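Speaker notes, Jistach talk, Aranka Lengyel
03/04/2025

Slide 1. Thanks, who I am, skip the lab history. Go straight to the problem: grasp policies trained on tidy tabletops fall apart in homes.

Slide 2. Haltidix setup. Hand-held grippers, 2 of them, one per hand, no robot in the room. People pick things up, we log finger width and wrist pose. 4,000 clips recorded, 2,837 kept after filtering. Say why we threw so many out: pose tracking drops when the wrist moves fast and the walls go to mush. Dont apologize for it, just say it.

Slide 3. Small smooth objects. Correction tape between the pads, clear rounded shell, nozzle up. Toys behind it on the mat. Slow down here, people like this one. Point at the ridges on the blue pads.

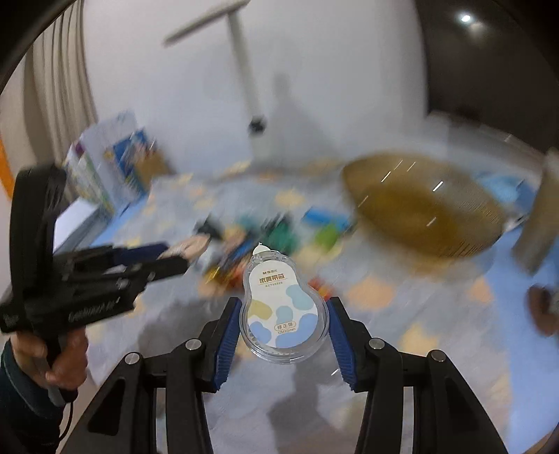 Do we need force sensing to learn a grasp like that?
Finger width over time got us most of the way, and the Tian baseline with force added did no better on rigid shells. Soft objects are still open.

Slide 4. Blur result. Main point of the talk!! Training with the blurred frames left in beat training on sharp ones only. Show the curve, wait, then the Faston split.

Slide 5. What failed. Handoffs between the two grippers, timing drifts. Mention the clock fix, planned for May.

Slide 6. Questions. If somone asks about thin flat objects, go to backup 2.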